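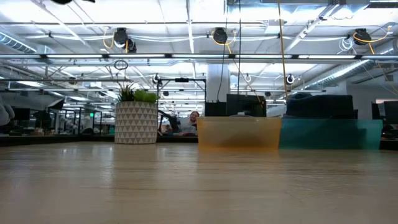

Selon Jucélia Furtado, un bac translucide ne range rien, il diffère la décision de ranger, et l'on devrait cesser de le compter parmi les solutions de rangement dans les bureaux ouverts. La remarque, formulée lors de la restitution d'étape, a conduit à revoir la définition du contenant utilisée dans la présente section.

Figure 3. Bord arrière d'une table en bois clair : cache-pot à triangles gris, bac orange et bac bleu-vert translucides.

4.2 Contenants translucides et occupation du bord arrière

Par bord arrière, on entend la bande de plateau opposée à la place assise, le plus souvent hors d'usage pour l'écriture ou la saisie. Dans les postes relevés chez Timside, cette bande reçoit trois catégories d'objets : les contenants, les végétaux et leurs pots, les objets en transit. La figure 3 illustre les deux premières. Les deux bacs s'y touchent et prennent à eux seuls la majeure partie de la moitié droite du bord ; le cache-pot blanc est placé à leur gauche. Le reste du plateau demeure disponible jusqu'à l'avant.

Cette disposition correspond à ce que Portela et Teixeira nomment, dans leur grille, un alignement de fond. Elle se distingue de la disposition en îlot, où le contenant est posé à portée immédiate de la main et finit par fixer autour de lui les fournitures courantes. L'alignement de fond a été retenu comme configuration de référence pour 41 tables, les autres relevant de l'îlot ou d'une forme mixte que la grille décrit mal.

La question de la transparence appelle un traitement séparé. Un bac opaque soustrait son contenu à la vue et fait écran à l'arrière-plan. Un bac translucide teinté n'assure ces fonctions qu'en partie : le fond reste lisible à travers la paroi orange, faiblement, tandis que la paroi bleu-vert s'assombrit là où elle recouvre les objets situés derrière elle. L'effet de séparation entre la table et les postes voisins dépend donc de la teinte autant que de la hauteur. À hauteur voisine, la largeur devient la variable utile, et le bac bleu-vert, plus large que l'orange, occupe une part plus grande du champ visuel de l'occupant.

Les entretiens confirment que la couleur sert d'abord à désigner. Arlindo Vieira a observé que les occupants parlent de « l'orange » ou de « la bleue » sans jamais mentionner le contenu, y compris lorsque celui-ci est stable depuis le mois d'octobre. Nous avons d'abord traité ces désignations comme de simples abréviations. Une relecture des transcriptions invite à plus de prudence : dans sept entretiens, la couleur renvoie à une règle d'usage (documents à rendre, câbles, matériel commun) que le locuteur peine à énoncer autrement. Il n'a pas été possible d'établir si la règle précède le choix de la couleur.

Le végétal pose une difficulté de codage. Le cache-pot est compté comme objet fixe, au motif qu'il est déplacé moins souvent que les bacs ; or il joue aussi un rôle de borne. Placé en bout d'alignement, il marque la limite au-delà de laquelle les contenants ne sont plus ajoutés. Chez Trasside, où les plantes avaient été retirées des tables avant le relevé, cette limite se déplace d'une semaine à l'autre — sans que le nombre de contenants augmente pour autant. La composition du pot (feuillage pointu, rosettes de succulentes) n'a pas été codée.

Deux réserves s'imposent. D'une part, le seuil de profondeur de 600 mm, en deçà duquel nous considérons que l'alignement de fond gêne le travail, a été fixé à partir du mobilier de Timside et n'a pas été vérifié sur les plateaux plus étroits. D'autre part, la grille ne distingue pas un bac vide d'un bac rempli, distinction que la teinte des parois rend parfois incertaine à distance. Vanderleia Queiroz propose de coder l'état de remplissage sur place, au moment du relevé, ce qui suppose d'ouvrir ou de soulever les contenants et donc d'obtenir l'accord de chaque occupant. Cette option est examinée en 4.4.

La version de la grille employée ici est celle du 27 avril. Les catégories « contenant ouvert » et « contenant à couvercle » y sont encore confondues ; elles ont été séparées pour le second site, de sorte que les deux séries ne sont comparables que sur la position et la largeur.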